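The Lower Bunk

My brother calls it the hospital, because everything in our spare room is lying down or waiting for a part. I was the one who chose the room. In Cleminley the shared workshop closes at five, and I finish at the bakery at four, so the build had to come home with me.

The arm came from a school in Pisatstead that was changing its equipment. I paid 1425 dollars and two trays of cinnamon buns. For the first month it only shook. I wrote each failure in a blue notebook, and by March I had 17 pages and a sore neck.

My mother phoned on Sundays. She did not ask what it was for. She asked if it had eaten, as a joke, and then if I had eaten, which was not a joke.

I named it Addo, after the street where I lived as a child. That night I pulled down the blinds, moved the wicker basket on to the lower bunk and told the arm to go down slowly, over the little red and white thing on the bedspread.
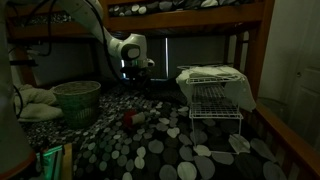
Why practise on a bed, when a table is flat and hard?

A bed gives way a little when the fingers press too low, so a mistake in the height costs you nothing but a wrinkle.

I had learned this sentence by heart, for my brother. He stood at the door in his socks and listened to the whole of it.

"And when it works," he said, "where do the guests sleep?"

"We have no guests."

"We could have."

I typed the next command and waited. The program needs 30 seconds to think, and in this time the fan makes a sound like rain on a tin roof - I always liked it. My brother came in and sat on the floor beside me. He had brought one of the buns, already cut in half.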